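Grivell Site Inspection Checklist, Laundry Handling Cell
Purpose: pre-purchase review, Toltar budget line 376
Date: 10/6/20

1. Floor. Wood, no raised edges at the appliance. PASS.
2. Tether and cables. Overhead run acceptable. The long floor cable curves across the walking area. FAIL. Price a cable cover or a second overhead drop.
3. Fire cabinet access. Keep clear at all times. Mark a keep-out line on the floor before delivery. OPEN.
4. Door contact. Gripper loads the door rim directly. Oltia to quote replacement hinges and gaskets as spares. OPEN.

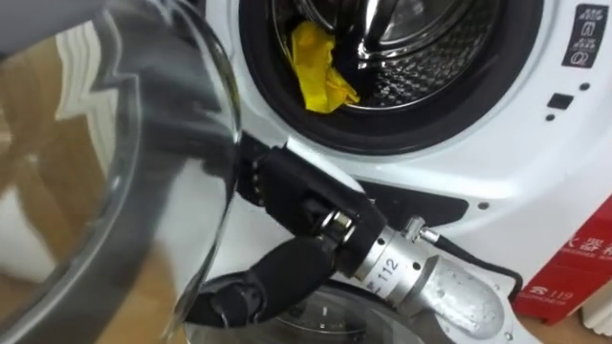
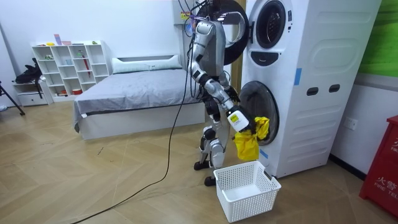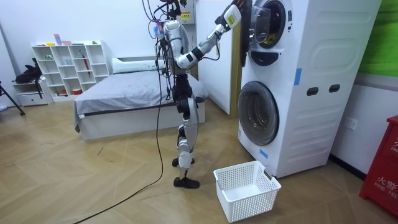 Items 2 and 4: gripper at the door rim (first and third), cloth held over the basket (second), floor cable (second and third).

5. Basket position. No fixed location at present. Add locating stops to the order. Low cost.
6. Gripper near drum opening. Pinch risk if a person reaches in. Baloyi proposal includes one stop button; we need two, one within reach of the bed side. FAIL as quoted.
7. Wall equipment. Warning sticker present. Confirm rating of the supply before any second unit is added. OPEN.

Budget comments
Spares allowance: $1113. Cable work and floor marking: $376 is the line number, do not read it as the amount. Ceiling for all site changes is $4000, excluding the robot.
Items 2 and 6 must close before a purchase order is issued. Reinspect in December.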